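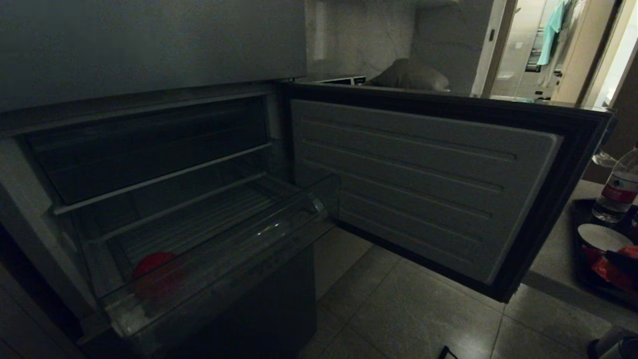 Freezer door open, bottom drawer pulled forward. Flat red disc or lid in it.

Durar Reach mobile arm kit, kitchen build

I've been putting this kit together for most of the winter, partly at home and partly on the big bench at Promavura (the shared workshop I pay into), and enough people have asked for the parts that I'm now selling it as a set. So this is the page for it!

It's a wheeled base with a lift column, one arm, a two-finger gripper and a head camera that looks down over whatever the arm is doing. I built it for chores that mean opening something first. Cupboards are easy. Fridges and freezers are the fun ones, because the door seal grabs, then lets go all at once, and an arm that's pulling too hard will fling the thing open. Mine did that plenty before Harish Kotian rewrote the pull routine for me, and his version is the one that ships.

Drawers behind a door are their own headache. Clear plastic gives the camera very little to go on, mostly glints along the edges, so I teach the drawer lip as a line and let the gripper feel for the rest. If you've got colored bins you'll have a much easier time. A bright lid in a dark corner is about the nicest target you could ask for, and I use one a lot when I'm checking a new camera setting.

What you get

Base plate, drilled, with wheels and motors
Lift column, 738 mm of travel
Arm, 814 mm from shoulder to fingertip at full stretch
Gripper with 2 sets of rubber pads (the softer ones are better on thin plastic)
Head camera on a tilt bracket
Controller board, already flashed
Wiring, labeled at both ends

Not included: battery, laptop, emergency stop button. Please buy the button. I like the fat Urquijo one but any decent latching stop will plug in.

Putting it together

Give yourself a weekend. Bolt the column on before you run any cable, or you'll be taking it all out again like I did. The printed guide is by Margarida Magalhães and it's much clearer than my old notes, although step nine still shows the earlier bracket (the slots are longer now, use the outer pair).

On tile floors, drive slowly over the grout lines and let the camera settle before you reach. You'll also want clear floor on the hinge side, more than you think, so the base can back out of the way as the door swings.

Price and pickup

The full set is $276 without the battery. I ship in two boxes, or you can collect from the workshop most evenings after six. Next batch goes out in March. Spare pads and brackets come from Brirnorar, and Mercedes Escobar keeps a few on the shelf by the laser cutter if you're a member.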